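Foam board under a quilt while basting, yes or no?

gsfeir_quilts
Okay so I'm finally basting the big one (78 inches square, what was I thinking) and my aunt in Uton swears by laying foam board on the table first so the pins don't scratch the wood. Tried it last night and I love it! Pins go in, table's fine, my back is still terrible.

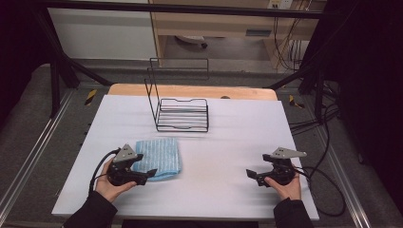
White board on the table, pale wood edge showing at the back.

samer_m
I did this for years and quit. The pins grab the foam and you end up lifting the backing every time. Spray baste and be done with it.

zarkelstead_sews
Spray gums up my needle, no thanks. Samer, are you using the long curved pins? I go through 300 of those on a queen and never snag.

samer_m
Straight ones, lol. Fair.

Graziella R
Straight pins in a quilt that size, you're braver than me. I thread baste on the floor, 2 evenings and a podcast.

gsfeir_quilts
Floor is out, I'm 62 and I have a dog. Ordering curved pins tonight!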